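Garg Laundry & Folding
About Us

Garg is a wash, dry and fold service for households in Skerkberg and Skurnudholm. We pick up, wash, fold and bring everything back, and for customers who ask for it we also put the clothes away and make the beds. We don't do dry cleaning, leather or wedding dresses.

How we started

Paraschiva Stoica opened the shop with two washers and a long table. She had worked in hotel linen for 15 years and wanted to do the same work for families, who have far more kinds of clothing than a hotel does. Gaurav Chaturvedi joined the following August to run pickups and took over the scheduling soon after. The two of them still own the business together. There are 10 of us now, counting the weekend drivers.

The first shop was on the lower end of the market street in Skerkberg. We moved to 121 Vurorance Road when the building next to the bakery came up for rent. The floor is level there, and the machines run quieter for it.

What we do

Regular wash and fold is sorted by household and never mixed with another customer's load. Each order gets a numbered tag that stays with it from the door to the shelf and back to the door.

Bedding is priced by the piece. Quilts and comforters go in the large machines and are dried on low. We return them rolled, unless you tell us you want them flat. A rolled quilt can sit across the head or foot of a bed and leaves the rest of the mattress free, so on home visits we usually do the bed first and then fold the clothes on top of it.

Sportswear makes up a large part of what we see during the school year. Track pants and zip jackets are washed inside out in cool water with no fabric softener. We keep them away from high heat, which is hard on elastic cuffs and reflective trim.

Home visits

A home visit is booked by the hour. One person comes, folds what is clean, sorts it by family member and puts it in the drawers and closets you show us. Please have the clean laundry in one room. We work on whatever bed or table you have and we bring our own lint rollers and spare hangers. Things that need mending are set apart with a note pinned to them.

How we fold

Everyone who works here learns the same folds. Pants go in half lengthwise, seat tucked in, then in thirds from the cuff. Jackets are zipped, laid face down, sleeves across the back, then folded up from the hem. Slippery fabrics get smoothed by hand before each turn or they slide apart in the drawer. If your closet has narrow shelves or deep drawers, tell us the size and we will fold to fit. We keep those notes with your account.

Visit us

The counter is open Monday through Saturday. Last year we handled 1030 bedding orders, and the weeks before the holidays fill up early, so call ahead for quilts. Same-day service is for regular wash and fold only. Bags can be left in the drop box by the side door after hours with your name and phone number inside.

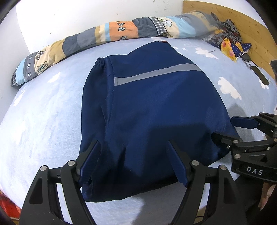
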